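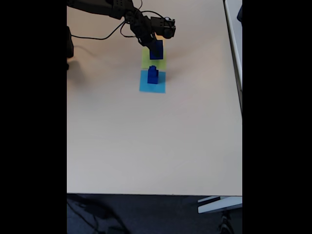 Friday, July 10, 2026

I got the wrist servo on the little arm replaced before lunch, which has been on my list so long that I'd stopped seeing it there. The old one had a dead spot you could feel with your fingers if you turned the horn slowly, a sort of soft place where the gears didn't quite want to meet, and every time the arm passed through that angle the gripper would give a nod. Gisela called it bowing to the audience. By the middle of the day I had it back at the table with a dark blue block held over the green square and its twin standing on the light blue one, and I stayed there with my hand near the switch much longer than I needed to, just looking at that loop of cable off the wrist and wondering whether I'd left enough of it. I think I have. I made the loop generous this time. The one I took off in May had been pulled so tight that the plug was working its way out of the servo a hair at a time, and I blamed the software for two whole weeks, poor thing.

I should write down what I did, because I know myself, and in August I'll be standing there with the screwdriver asking who put this together.

Power off first, and then I propped the forearm on a rolled-up towel so it wouldn't drop. Four screws on the bracket, one of them chewed up already (my doing, last winter, and I've now thrown that screw away and put in a fresh one). Before I mounted the new servo I plugged it in by itself on the bench and sent it to center, then pressed the horn on as near to straight as the splines allowed. They never let you have it perfectly straight, do they? It landed a touch clockwise, and I took up the rest with the offset in the settings file. The offset for the wrist is now 15. It was 30 with the old servo, and I kept the old line in the file with a note beside it in case I have to go back.

A small dab of threadlocker on the bracket screws, none on the horn screw. Ghassan is firmly of the opinion that the horn screw should have it too, and he may well be right, but I've had to take that horn off so many times this year that I can't bring myself to do it. We had a very friendly argument about this over the last of Ximena's almond cake.

The squares took up more of the afternoon than the servo did, which seems unfair. I'd always set the drop position by eye, running the arm down until it looked good and saving it, and it always looked good from my chair and was always off when Olanrewaju sat on the other side and told me so. So today I did it his way. I drew a fine pencil cross in the middle of each square, put the Clusora pointer in the gripper in place of a block, and brought the tip down until it just kissed the paper. Then I saved that as the position and added the height of a block afterward. It's slower and a little dull, and I'm sorry to say it's much better. I ought to have listened to him in the spring.

What I haven't solved is the fingers. The pads are getting shiny, and a shiny pad lets the block turn a bit on the way across, so that it comes down with its corner leading. I wiped them with alcohol and that helped for a while. There are new pads in the Grokard box, or there were, but when I opened the box I found only the packet of springs and somebody's bus ticket. I've asked Santino to look in his drawer. If he hasn't got them I'll order from Trurkon on Monday and put up with crooked blocks for a week – nobody ever died of a crooked block.

Once everything was back together I ran the long cycle, green square to blue square and back again, with the counter on. I went and made tea, answered a very long message from my sister about the wedding seating, watered the fern, and came back to find it still chugging along as sweetly as you please. I stopped it at 1066, only because that's the one date I remember from school and it tickled me to see it come up. It had 3 misses in the log, all of them grip misses, and none of them at the wrist angle where the old servo used to nod. I felt the servo case afterward. Warm, the way a mug is warm when you've nearly finished it. The old one used to get hot enough that I'd pull my finger back.

I tightened the clamp at the base too while I was there, a quarter turn. It had hardly moved but I like to do it whenever I've had the arm apart. I wrote it on the card with today's other jobs, and Gisela laughed at me for having a card at all, and then borrowed my pen to put down that she'd dusted the power supply vents on Tuesday. So now it's our card, I suppose.

Walked home by way of Greenberg Street, where they've finally opened up the sidewalk again. Peaches at the stand, very ripe, bought too many. My hands still smelled of threadlocker while I was eating the first one over the sink.

Must remember: pads, ask Santino again, and copy the settings file onto the other computer before I touch anything else.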